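Projects > Student Work > Sorting Study
Overview Method Results Team

Our project started with the crayon drawer in the art room at Salem, where every color ended up in one heap. Khadija Shawky and I wanted to know if small baskets, one for each color family, would make cleaning up easier - and we had a great time finding out!

We chose four baskets: black for the white crayons, orange for yellow, green for blue, and red for brown. The pink eraser pieces have no basket yet, so they stay out on the green mat until the end.

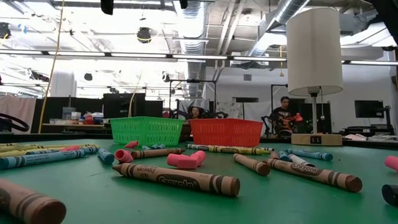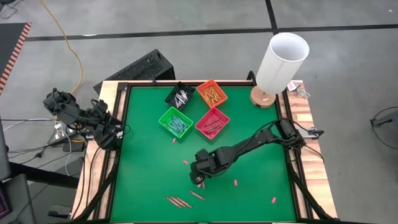
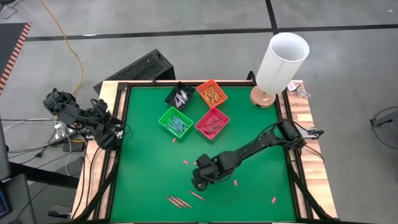

Figure 1. Sorting on the green work surface, with pink pieces still out.

Grouping by color felt natural right away. The browns were the trickiest for us, as the darker wrappers look so alike from a distance. Dorin Marinescu suggested a fifth basket for the erasers, and we love that idea. We also want to try 23 crayons per round, and to put labels on the baskets - Khadija is already drawing them.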